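Module Automatisation des ateliers
Fiche de cours 4 : établir le budget d'un poste robotisé à deux bras
Centre de formation technique de Pemetville
Version du 1er juin 2019

Objet de la séance
La présente fiche accompagne l'étude de cas « tri de bouteilles ». Les stagiaires y apprennent à distinguer le prix d'achat d'un équipement de son coût complet, puis à présenter une demande d'investissement recevable. La lecture préalable de la fiche 3 (analyse du besoin) est supposée acquise.

1. Délimiter le poste
Le chiffrage commence par la tâche : saisir des bouteilles en plastique couchées sur un plan de travail et les déposer dans un bac. On précise les formats admis, la présence ou non d'une étiquette et la zone que chaque bras doit atteindre. 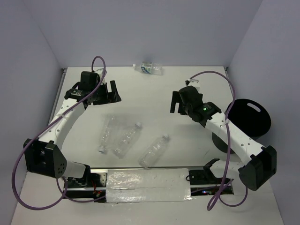 Le périmètre arrêté conditionne toutes les lignes suivantes. Un bac déplacé après la commande peut se trouver hors de portée de l'un des bras et entraîner une nouvelle étude d'implantation, rarement prévue au devis initial.

2. Composer l'enveloppe
Le dossier comporte au minimum les rubriques ci-après :
Bras, préhenseurs et fixations
Caméras et supports
Câbles, attaches et pièces de rechange
Table, parois et éclairage
Intégration, essais et formation des opérateurs
Maintenance sur la durée d'amortissement

Dans l'étude de cas, le fournisseur Nunel facture la mise en service 2 000 euros et le jeu de doigts de rechange 306 euros. Ces montants s'entendent hors taxes. L'offre concurrente de Fembridge inclut la mise en service, mais exclut les câbles du champ de la garantie.
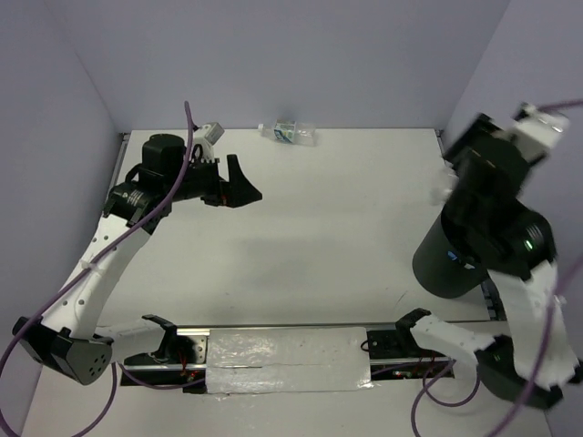
Mok a fait observer en séance que les câbles devraient figurer parmi les consommables, au même titre que les doigts, et qu'une offre excluant leur garantie ne pouvait être comparée à l'autre sans correction. La remarque est retenue : le tableau comparatif comportera une colonne « câblage » distincte.

3. Calendrier d'achat
La demande est déposée en février pour l'exercice suivant. Le délai de réponse des fournisseurs est fixé à 31 jours. Toute offre reçue hors délai est écartée.

Travail à rendre
Tableau comparatif des deux offres, accompagné d'une note de deux pages justifiant le choix proposé.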